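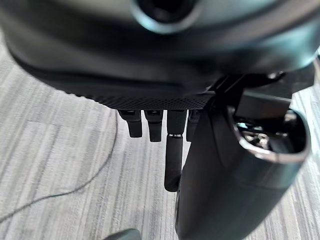 Four black fingers under the gray housing

One rope or two for a first winter season?

Posted Monday, January 5, 2026 in Winter Climbing

I've been climbing trad in summer for five years and want to start on easy winter routes this month. Most of what I'll be doing is at Grillgate, which is the closest crag to me that gets cold enough. It sits just under 4,000 feet and the main face is 90 meters at its tallest, so two or three pitches for most things.

I own one 60 meter single rope. It's 9.8 mm and not dry treated. My partner has the same kind of rope, a bit older. Everyone we meet in the parking lot seems to have a pair of half ropes. Do we need to buy a pair before we start, or can we get through a season on what we have? We would be on the easiest gullies and maybe the Kılıçarslan ridge if that goes well. We both belay with a tube device that has two slots.

I should add that we don't plan to rappel anything. The guidebook says you walk off the back from every route on that side.

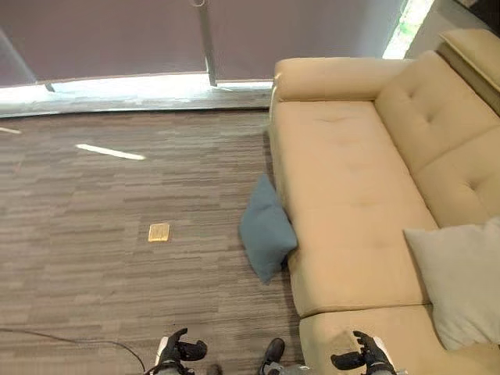
The other thing I can't work out is whether dry treatment matters more than the number of ropes. If I can only afford one change this winter I'd like it to be the right one.

3 replies

First reply (marked as helpful)

You can do the gullies on a single rope. They run fairly straight and the belays are mostly on the side walls, so drag is not a big problem if you extend your runners. Take more long slings than you would in summer. I carry eight.

The ridge is different. It wanders, and the second pitch goes left around a block and then back right. A single rope will drag badly there unless you split the pitch. There's a decent stance at the block, so split it.

The reason I'd still want two ropes eventually is retreat. You say you won't rappel, but in winter you may have to. The walk off the back crosses a slope that loads up with snow when the wind is from the west, and I have turned around at the top of a gully twice. With one 60 you get 30 meters at a time, and on the main face the 30 meter stations don't line up with anything. Check the avalanche forecast before you count on that descent.

As for your question about treatment, I'd put the money there first. An untreated rope takes on water, then it freezes, and then it won't feed through a tube device. It also gets heavy. The approach from the Cloltcombe side gains 1,000 feet and you'll notice the extra weight.

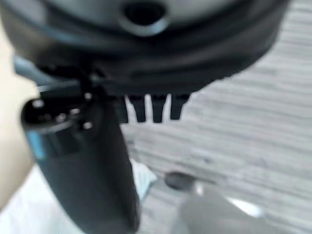
Second reply

get halves. everyone uses halves. I bought a set of the Wano ones in the sale and they've been fine

Third reply

I agree with most of the first reply. One warning: don't pair up your two 9.8s and use them as halves. They're too thick to run smoothly together, check what your device is rated for, and you'd be carrying far too much rope.

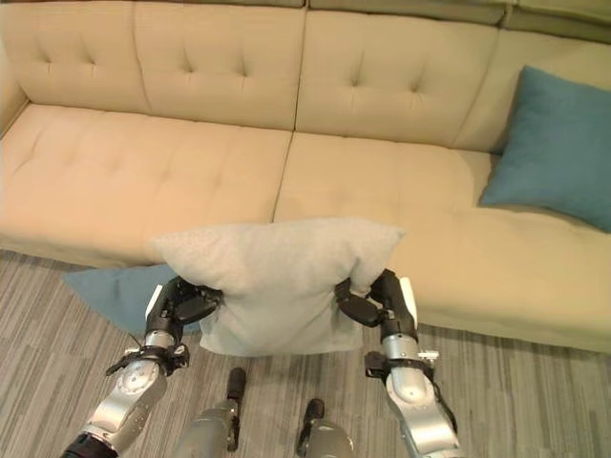
If you do end up with half ropes, learn to handle them before you go. Clipping alternate strands is easy enough, but paying out one while taking in the other needs practice, and so does stacking two ropes on a small ledge in gloves. We did ours indoors on a few evenings. A patch of carpet in front of the sofa will do, and you can put a throw pillow down as the ledge and try to keep both ropes on it. Wear the gloves you'll be climbing in. Then go and do one short route with them before anything longer.

Also mark the middle of your single with a proper rope marker if the mark has worn off. Mine had, and I found out in the dark.

This thread has been viewed 556 times.

Related threads
- Which gloves for belaying below freezing?
- Grillgate parking after snow
- How often do you sharpen picks?
- Drying ropes in a small apartment
- Tube device icing up

We use cookies to remember your settings. Accept | Manage choices

Contact | Community rules | Back to top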